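Amix Grey Metal Bin, Large

Sold by Zurkumbridge Storage and Handling

The Amix is a large rectangular open bin for small mixed goods. Our customers use it for returns, lost property, spare parts and the odds and ends that come off a packing line. It has a flat floor and plain walls, with no ribs for things to catch on.

Order code: Amix 14
Colour: grey
Supplied: singly, or in packs of 5
Lead time: 8 working days
Lid: sold separately (see Onden lids)

The floor is left unpainted. It will scuff and scratch with use, and a bin that has had steady work looks well worn after a while — the marks are on the surface and do not affect how it holds up. If you want something that stays smart on a shop floor, look at the Chow range, which has a replaceable liner.

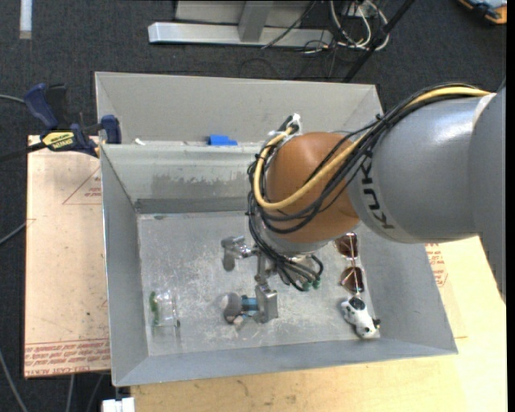

Grey metal bin in use, with sunglasses and a clear container on the floor.

Loose items can go straight in. For anything very small, or anything that rolls, we suggest putting it in a clear tub first and standing the tub in the bin. Clear items can be hard to pick out against bare metal, so a coloured label on the side helps. Glasses and other things with lenses should go in a soft pouch if you mind about scratches.

Cleaning

Brush out grit before wiping. Use warm water with a little washing-up liquid and dry with a cloth. Do not use wire wool or bleach. Sticky marks from tape or labels come off with white spirit — wipe again with clean water afterwards.

Fixing down

The bin can be used free-standing on any level bench. If it needs to stay in one place, order the Onden bench clips, which hold the base at the corners. They fit without drilling the bin. Do not stack bins when they are full.

Returns and repairs

Unused bins can be sent back within 14 days. Dented walls can often be pressed out at our workshop, so please ask before ordering a new one. We have now sold 2,000 of these and keep spare clips for all of them.

For bulk prices or odd sizes, contact Lok-yiu Yang on the trade desk. Please have your order code ready.

Page updated 2025-04-13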